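Progress report to the Hosville Reading Fund
Project: The Drirlow Companion, a reader's guide to the Drirlow novels
Prepared by Lemlem Gebreyes, project editor
12 shares | 3 comments

We are a little behind. The plan called for all 11 chapters of the guide to be in draft by December, and we have 8. The missing three are the ones on magic and money, which I warned in the application would be the hard ones, and the chapter on maps.

Teófilo Llanos has finished the character index. It has 183 entries, and I have checked 70 of them against the novels so far. Most hold up. A few rest on things fans repeat to each other that I can't find on any page, such as the claim that the ferryman in book two is the Queen's brother. Teófilo thinks it's implied. I think it's wishful, and the entry now says the books leave it open.

The timeline is in worse shape. Yeison Arboleda built it on the dates given in the siege chapters, and those dates don't agree with the school terms in Brulham. Either the winter lasts fourteen months or the author lost track. There is a popular theory online that the long winter is a clue to the ending. I have read the theory twice and don't buy it - it needs three characters to be lying for no reason. Yeison will print both sets of dates side by side and leave the theory to a footnote.
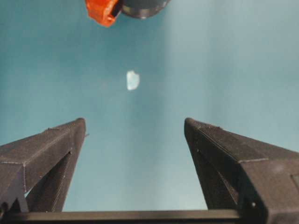
On the maps, Ese Anozie has drawn the coast and the river as far as Haque. East of that the text gives her almost nothing, and I would sooner leave the paper blank than fill it with guesses. The fund's last letter asked for a full-color map of the whole realm. I'm not convinced one can be made from what is in the books, and I'd like to talk about that before she spends more hours on it.

Money: spending is under budget, mainly from the delay. Please don't read that as savings, as the same hours will be billed in the spring.

We also tried reader testing. Gaspard Guillot ran an evening group at the Hosville library and came back with glowing comments. I'd treat those with care. Everyone there had already read the series, and the guide is supposed to help people who gave up partway through book one. He will run a second group with newer readers once the magic chapter is in draft.

Still needed from you: a decision on the map, and a yes or no on moving the print deadline back by a month.

Comments (3)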